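The refill that wasn't

Wed 17 June

My bathroom shelf has become a place of good intentions. There is a glass jar from Nukalik that was meant to last me for life, a tin of shampoo bar that has gone to mush, and a pouch from Nokitz that I can neither open cleanly nor recycle at the kerb.

Refills are supposed to fix the small plastic bottle. You buy the smart container once, then top it up for ever after. Shops love the idea, and so did I until I began keeping the receipts in February.

The Nokitz hand cream costs £8 in its first jar. The refill costs £2 less and holds less cream, a fact printed on the back in grey type. Work it out by weight and the loyal customer pays more than the new one. I asked the company why. The reply thanked me for caring about the planet.

Stoma, which sells by post, does better on price and worse on packing. My last order was one slim pouch in a box that could have held a pair of boots, padded with enough paper to wrap the boots as well.

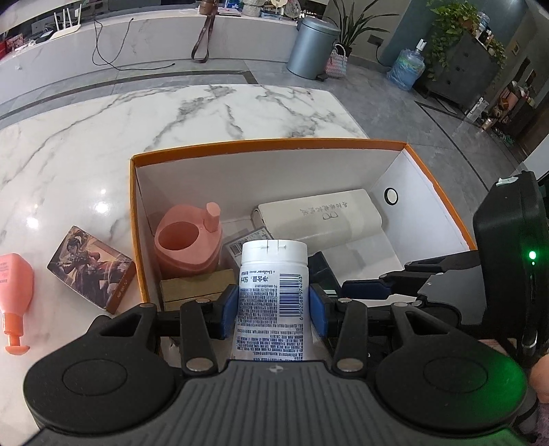 What the labels leave out

Most refill brands quote a saving in plastic. Nukalik claims 92 per cent on its leaflet, measured against "a standard bottle", and the leaflet doesn't say whose bottle, or how many times I must refill before the heavy glass jar has earned its keep. The lid, the pump and the lorry are missing from the sum too.

A plain bottle at least makes no speeches. You use it up, rinse it and put it out with the rest, and many councils will take it. My own council won't touch pouches, so mine go in a carrier bag to the Pilkington store across town, where the collection bin was full on both my last visits.

I haven't given up on the idea. The shop with the big drums of washing-up liquid is cheap, and I can see what I'm paying for. For hand cream, though, I'm back to whatever is on offer, and the Nukalik jar has cotton buds in it.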